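Hotis picking cell: an afternoon at the Clurkside open day

Reviewed: Hotis mixed-item picking software, shown on a supplied arm, bin and gripper
Where: Brondum's demonstration hall, Clurkside
Verdict: Interesting, not ready for our shelves

Brondum has been sending me invitations to its open days for years and I usually find a reason to be busy. June's was different because the Hotis system was on the list, and Hotis is the one our sales rep keeps bringing up. We run a small returns warehouse. Everything that comes back to us is odd, half of it is out of its box, and somebody has to lift each piece out of a tote and decide where it goes. If a machine could do the lifting, I would like to see it.

The brochure says the system handles "up to 2,000 different items without training". I have learned to read "up to" with care. When I asked at the welcome desk how many of those items were in the building, I was told the demonstration set had 100. Fair enough, you can't bring a whole warehouse to a trade hall, but the bigger number was on the banner and the smaller one was nowhere in print.

Coffee was good. Parking was not. The signs send you to the rear yard, which was full of delivery vans, and I ended up on the verge by the roundabout.

The talk before the demonstration ran to forty minutes and could have been ten. Much of it was a film of the system at a site run by Ferreira, a parts distributor, with music over the top. The film was cut so that you never saw a pick from start to finish. You saw the arm going down, then a happy shot of a full crate. I asked for the length of one complete cycle and was promised it by email. I am still waiting.

The one firm result on the slides was 1,455 picks in a single shift at Ferreira. That sounds like a lot until you ask how long the shift was and how many tries didn't count. A dropped item that gets picked up on the second go is one pick in their book. In mine it is a delay, and possibly a breakage. To be fair to the presenter, she said so plainly when pressed, and she didn't try to sell me anything while saying it.

We then went through to the demonstration in groups of 14, which is too many for the space. If you were at the back you watched other people's shoulders. I hung about until after lunch, when most of the visitors had gone off to the conveyor stand, and got a much better spot.

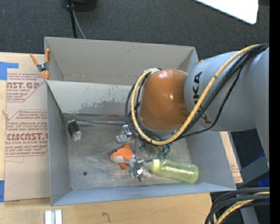 Mixed loads are the whole question for a business like mine, so this was the part I had come for. A soft toy and a hard bottle ask very different things of a gripper, and I was glad to see both in the same bin, with the plush fish on one side of the lower gripper piece and the yellow-green bottle on its side to the right of it. What I wanted, and didn't get, was a crowd. Our totes come in heaped, with things jammed under other things, and a small group of items on a metal floor is a much kinder problem. I asked whether they could tip in a lot more and was told the afternoon's programme was fixed.

In the runs I watched, soft things went well. The arm slowed down before contact, which I liked, and it didn't seem to mind which way up they were. Smooth things were less happy. I saw one bottle lifted neatly and one let go twice before the operator stepped in. The screen beside the cell carried on showing a green tick through all of this – I never found out what the tick stood for.

Speed is hard to judge. It felt slower than a person, and I don't mean a quick person. The answer from the stand is that it doesn't take breaks. Neither does a queue.

Noise was better than I expected. You could talk next to it without raising your voice, and our people would care about that more than the brochure seems to think.

On price I can tell you very little. There was no list. The arm and the software are quoted separately, the gripper is extra, and the yearly support fee depends on "site complexity". I asked what a simple site would pay and got a smile. Anyone planning to go should write beforehand and insist on a figure.

Good points: gentle handling of soft goods, quiet running, staff who answer a straight question if you put it twice.

Bad points: small demonstration set, film instead of numbers, poor view for larger groups, no prices, and a way of counting picks that flatters the machine.

Would I go again? Yes, if Brondum lets visitors bring a tote of their own. I offered to drive one over on a Monday and they said they would think about it – ours is packed and sitting by the loading door.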